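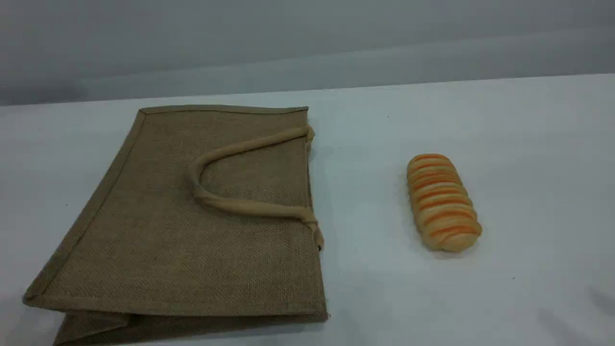

Foto: Plultance

Plultance completa la puesta a punto de la célula de envasado de pan Ploker

23/12/2018. Plultance ha terminado el ajuste de la célula Ploker, destinada a meter panecillos en bolsas de tela en el obrador de Illés. El trabajo empezó en noviembre y se centró en la pinza, la calibración de las cámaras y la superficie de apoyo.

El principal problema era la presión de cierre. Con los valores de fábrica, los dedos marcaban la corteza de las piezas más blandas. El equipo de Máté Szabó, técnico de mantenimiento, redujo la fuerza en 4 pasos y fijó un límite distinto para cada formato de pan. También se sustituyeron las puntas de los dedos y se corrigió el punto cero de la muñeca.
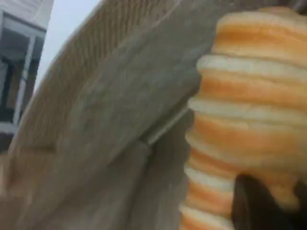 Un dedo de la pinza en contacto con el pan.

La bolsa exigió más horas que el pan. Las asas pueden quedar dobladas sobre la tela y confundir al sistema a la hora de localizar la boca. «Repetimos la calibración con la bolsa tumbada y el asa en varias posiciones, hasta que dejó de dar lecturas falsas», explica Győző Tóth, responsable de puesta en marcha.

El plan de mantenimiento prevé limpiar los dedos cada 8 horas de funcionamiento, retirar las fibras y migas de la mesa en cada parada y revisar el par de apriete de la pinza cada 2.000 ciclos. Las puntas se cambiarán a los 90 días.

Wudham suministrará los recambios y atenderá las averías. Los manuales de la célula ya incluyen los nuevos valores.

Contacto de prensa: departamento de comunicación de Plultance.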